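Mesen-Küche: Greifervergleich in der Simulation

Readme zum Datensatz, Stand Oktober

Inhalt

Dieser Ordner enthält 368 Episoden aus einer simulierten Küche. Verglichen werden zwei Greifer am gleichen Arm: der Zweifingergreifer von Ukell und die schwarze Mehrfingerhand von Vahidi. Die Aufgabe ist immer gleich aufgebaut. Ein Gegenstand liegt auf der Arbeitsplatte und soll gegriffen, angehoben und an einer anderen Stelle wieder abgelegt werden. Wir haben den Datensatz in Dudotdale aufgenommen, zuerst nur für den internen Gebrauch. Weil mehrere Gruppen danach gefragt haben, geben wir ihn jetzt mit dieser Beschreibung weiter.

Aufnahme

Der Arm wurde von zwei Personen ferngesteuert, Dwayne Dunleavy und Mavis Nakamura. Beide haben mit beiden Greifern gearbeitet, aber nicht gleich viel. Wer die Bedienung als Einfluss untersuchen will, findet das Kürzel der Person in der Spalte operator. Die Kamera ist am Handgelenk befestigt und schaut über die Finger nach vorne. Eine zweite Kamera über der Platte war geplant, sie ist in dieser Version nicht enthalten.

Die Gegenstände kommen aus einer Liste von 14 Modellen, darunter Gebäck, kleine Bälle und Küchenmesser. Pro Episode wird die Anordnung neu gewürfelt. Auch die Oberfläche der Arbeitsplatte und der Boden wechseln. Die übrigen Gegenstände bleiben als Störobjekte liegen und dürfen berührt werden, solange sie nicht von der Platte fallen.

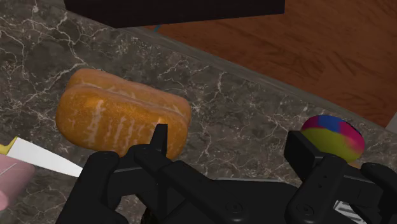
Bei weichen Gegenständen muss man vorsichtig sein mit der Auswertung. Der Simulator rechnet alle Körper als starr, auch das Gebäck. Ein Griff, der in Wirklichkeit den Teig zusammendrücken würde, zählt bei uns als gültig. Wir haben deshalb die maximale Kontaktkraft mit aufgezeichnet (Spalte force_max), damit man selber eine Grenze setzen kann. Eine allgemein richtige Grenze können wir leider nicht nennen.

Unterschiede zwischen den Greifern

Die Hand von Vahidi ist breit und verdeckt in der Handkamera einen grossen Teil des unteren Bildes. Kleine Gegenstände verschwinden beim Annähern oft hinter einem Finger. Dwayne hat sich angewöhnt, von schräg hinten anzufahren, Mavis fährt lieber gerade von oben. Diese zwei Stile sieht man in den Trajektorien deutlich, und ein damit trainiertes Modell wird sie wahrscheinlich mischen.

Der Greifer von Ukell verdeckt weniger, rutscht aber bei runden Formen leichter ab. Für flache Dinge wie Messer war er uns angenehmer. Das ist ein Eindruck aus der Bedienung und keine Messung. Die Erfolgsquoten soll bitte jeder aus den Dateien selbst berechnen, weil sie stark davon abhängen, was man als Erfolg definiert.

Dateien

episodes/ : eine Datei pro Episode, mit Bildern, Gelenkwinkeln und Greiferbefehl
meta.csv : Greifer, Bedienperson, Zielobjekt, Ergebnis, force_max
splits/ : Vorschlag für Training und Test, nach Anordnung getrennt
assets.txt : Liste der Objektmodelle mit Massen und Reibwerten

Bekannte Fehler

In 9 Episoden fehlt am Anfang der Greiferbefehl. Sie sind in meta.csv mit dem Wert late_start markiert und man sollte sie beim Training weglassen.

In 6 weiteren Episoden durchdringt eine Fingerspitze kurz die Arbeitsplatte. Die Bilder sind trotzdem brauchbar, die Kraftwerte nicht.

Die Reibwerte der Bälle sind geschätzt. Für alle anderen Objekte haben wir die Standardwerte vom Simulator übernommen.

Nutzung

Der Datensatz ist für Forschung und Unterricht frei. Wir bitten darum, bei einer Veröffentlichung den Namen Mesen-Küche und die Version anzugeben. Ergebnisse auf einem echten Arm lassen sich daraus nicht direkt ableiten. Fehler bitte an Mavis Nakamura melden, am besten mit der Nummer der Episode und dem Zeitschritt.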